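# Semomer – pick-and-place control software for one or two arms

Semomer is the control and planning package I've been building and using at Gelside, and this page is where I try to tell you what you get for your money. It runs on an ordinary laptop, talks to your arm controllers over the network and sits between your cameras and your grippers. You tell it what should go where, and it works out the grasp, the path and the order of moves.

I test it on food-shaped things, mostly, as they're awkward. They're small, they're rounded, and a lot of them sit on shiny crockery, where depth cameras love to give you rubbish (glazed bowls have cost me more evenings than I care to admit!).
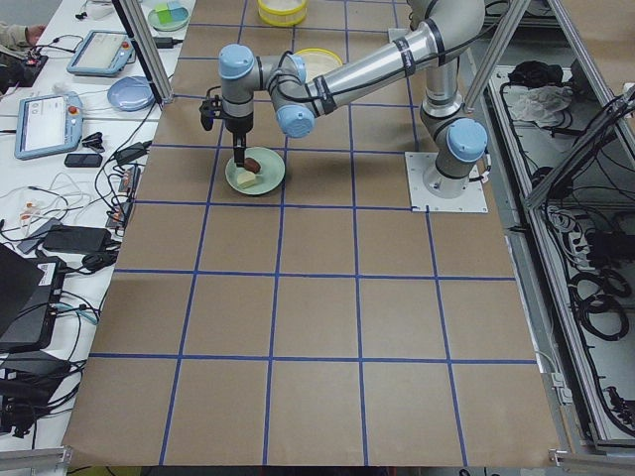 *One arm over the pale green plate, on the taped grid.*

## Setting out the table

You'll want a plain, matt work surface and a grid on it. I use brown paper and blue tape, and I've never found a good reason to buy anything fancier. The cells don't have to be perfectly square – you click the crossings once in the setup window and Semomer stores whatever you've got. After that you can give positions by cell in your task file, and so much nicer than typing coordinates it is too. If the paper creases or shifts, run the quick check again and it'll nudge the map for you.

## The planner

The path planner is called Tuominen and it comes with every licence. It holds 70 saved tasks per project, and each one can be paused, stepped through or run at reduced speed. When there are two arms on the table it plans for both at once and keeps a no-go zone round each link, cables included. You set the cable allowance yourself, so be generous with it.

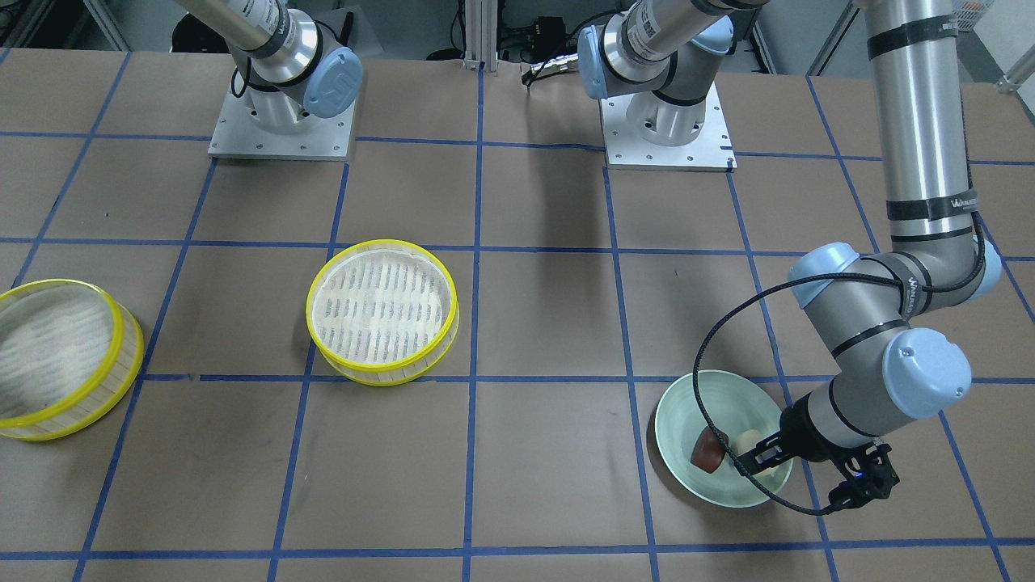
Bowls get their own grasp mode. The planner works out how far the fingers can open before they meet the side wall, then picks an angle to suit, and if nothing fits it stops and asks you instead of having a go. I added that in August after a good many letters on the subject, and it's the bit I'm proudest of. You can turn it off, but please don't.

## Spotting small things

Perception is handled by the Skodel module. It finds the container first and then looks for items inside it, so two things sharing a plate come back as two separate targets, each with its own grasp point. Dark items used to be a weak spot. They're a lot better in version 4, though I'd still put a decent lamp over the table if your room is gloomy.

The module keeps the last 2,000 grasps in its log, with the camera view and the planned path side by side. Have a scroll through when something's gone wrong – you'll usually see why in a minute or two.
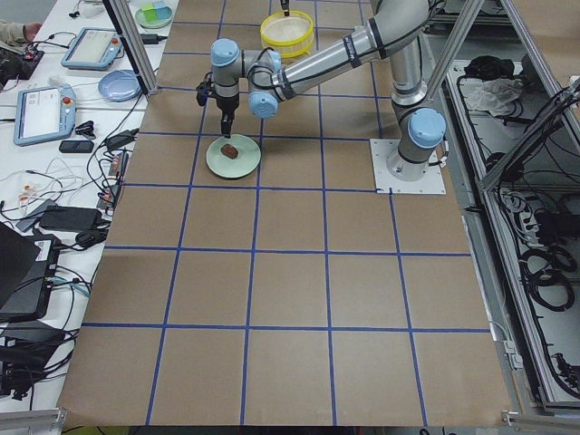 *Gripper above a small dark brown item on the plate.*

## What's in the box

- Semomer core, with the setup window and task editor
- Tuominen planner for one or two arms
- Skodel perception module
- Log viewer
- A year of updates, plus email support from me

You'll need your own arms, grippers, cameras and laptop. Semomer doesn't replace your emergency stops or any other safety kit, so keep those wired up and within reach.

## Price

A single-bench licence is £3,000. Adding a second arm to the same bench costs nothing extra, and you can move the licence to another laptop whenever you like. Drop me a line with your arm model and gripper type before ordering and I'll check them against the supported list.

Page updated 2024-10-20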